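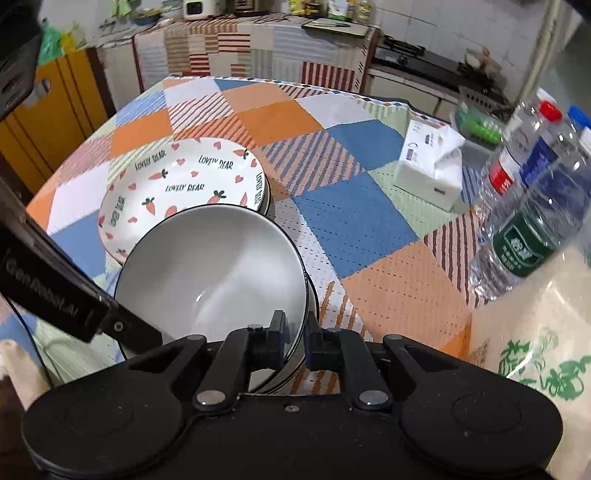 Ticket 853: Tableware, dining room, Plarnthorpe house
Status: Open
Raised by: Nhi Hứa, Household Services
Category: Crockery and linen

Reported, 09:40
The white bowl with the thin dark rim does not sit level when placed on the stack of "LOVELY DEAR" plates (hearts and carrots pattern). The patchwork cloth is in use on the table.

Action 1
Bowl tested on the bare worktop in the Okholm pantry. No movement noted. Fault not attributed to the bowl.

Action 2
Plates to be checked singly for warping. Any plate that rocks is to be set aside and labelled.

Interim instruction
Bowls are to be stored apart from the plates. Tissues should remain clear of the serving area at mealtimes.

Next review: July, Kwok store.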